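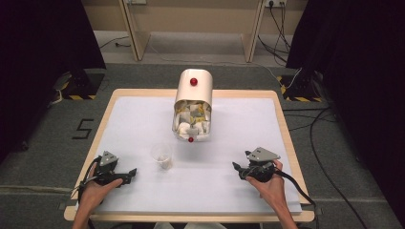 Monside Hand Grippers, wired pair
Reviewed by Yara Issa

We bought the Monside pair in June to replace a leader arm setup from Burkinov. With the Burkinov you moved a small copy of the arm and the robot followed. It worked, but new people needed most of a day before their recordings were usable. With the Monside you hold one gripper in each hand and do the job yourself, and the motion is turned into training data for the arm afterward.

I have used them for 11 weeks, mostly on small tabletop jobs: picking up paper scraps, moving cups, loading and emptying containers.

Setup

Each gripper has one cable. Plug both in, start the software, hold the grippers still until calibration finishes. It took me 20 minutes the first time and takes much less now. The manual is short and the drawings are clear. The section on wrist angle is wrong for the left unit, and Monside support sent me a corrected page when I asked.

In use

The jaws open and close smoothly and I can feel when I have hold of something. Paper is a fair test because it crushes, and you can tell right away if you are squeezing too hard. Reaching into a container is harder. The metal plate on top of each gripper adds height, so you have to come in lower than you would with a bare hand. People who forget this bump the rim.

I recorded 226 demonstrations of one task and threw out 50. Most of the bad ones were my own doing, either moving too fast or letting both hands drift close together so that tracking dropped. Slow down and the numbers get better.

The cables are the weak point. They are stiff near the grip and pull on your wrist when you reach across the table. I run mine off to the sides. Macaraeg sells a wireless pair, but a colleague who has it spends a lot of time charging.

Software

Plain and stable. Playback is good. Exporting to Mileo needs an extra conversion step, and the file names come out in an order I still can't explain.

Comfort

Fine for an hour. After that my thumbs get tired. Smaller hands will notice it sooner.

Would I buy them again? Yes, for two-handed table work. For anything where you walk around, look at a wireless set. Four stars, one off for the cables.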